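Gripper swap, round two (sim only, for now)

Quick one, it's late and I want this down before I forget the settings.
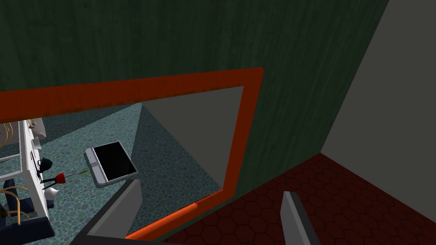 So the Ikico two-finger went on the arm on Saturday, and the old Stondus came off. Same controller, same task list, same wrist camera mount. I gave each one 200 runs in the simulator, picking small stuff off shelves and floors in randomised rooms.

Ikico first. Wide opening, nice. Fingers are long though, and the planner hates them near doorways. Kept clipping frames on the way through until I padded the collision mesh by 4 mm. Better after that. Slower, but better.

Stondus. Shorter, stubbier, gets through gaps without any fuss. Rubbish on flat things. Anything lying flush with the floor and it just pushes it about like a cat with a biscuit. Thin stems it likes, cups are fine, handles hit and miss.

Controller next. Moved from the stock one to the Skoltarska build, mostly becuase the stock one drops commands when the camera feed gets heavy. Loop time was up to 40 ms on the bad runs, awful, you can see the fingers stutter. Skoltarska is smoother. Config file is a horror, all one page, no comments. Took me an evening.

Camera: still looking down past the fingers from the wrist. Tried tilting it further out, got more room and less fingertip, and the grasps went off straight away. Put it back. Might try a second one on the forearm, if Mofokeng ever ship the bracket.

Final tally, floor picks only: Ikico took 266 tries to get through the list, retries included. Stondus never finished it, I killed the job and went to bed.

Keeping the Ikico on for now. Need to redo the doorway runs with teh padding turned down a bit, then shelves again.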